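Kitchen automation at Camik

Kitchen automation at Camik is the use of robotic arms for cleanup and board handling in the shared kitchens of Camik, a catering company based in Mirden. The system, known as Plunarura, is planned in simulation, where each sink, counter and cutting board is modeled before an arm is set to work on a shift. 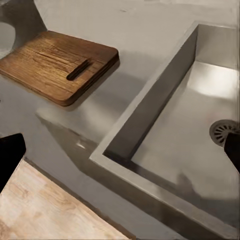
According to one dishwasher quoted in the company newsletter, the first month felt like training a very patient new coworker, and the best part was going home without sore wrists.

Background

Camik began the project at its Zapata kitchen, the busiest of its sites, where a crew of 16 handled prep and washing by hand. Plunarura was rehearsed through 1,686 virtual runs covering a wonderful range of small kitchen problems: boards left at odd angles, shadows across a basin, shiny spots that confuse a vision system. The first arm joined the evening shift in January.

Effects on staff

No jobs were cut at Zapata, and the roles shifted in interesting ways! Dishwashers became station leads, who load the racks, check the arm's work and decide when it should stop. Training takes 40 hours, all of it paid. Several leads now help write the practice tasks themselves, and their knowledge of how a real sink gets used has shaped much of the later software.

Some complaints remain. The arm is slow with stacked boards, and workers say the late shift is quieter and a bit lonelier than before. Camik answered by pairing leads across neighboring stations. More than 50 employees have since asked to train on the system, and a second kitchen in Mirden is being fitted out.

3 comments | 12 shares
Contact | © Mirden Work Encyclopedia | Back to top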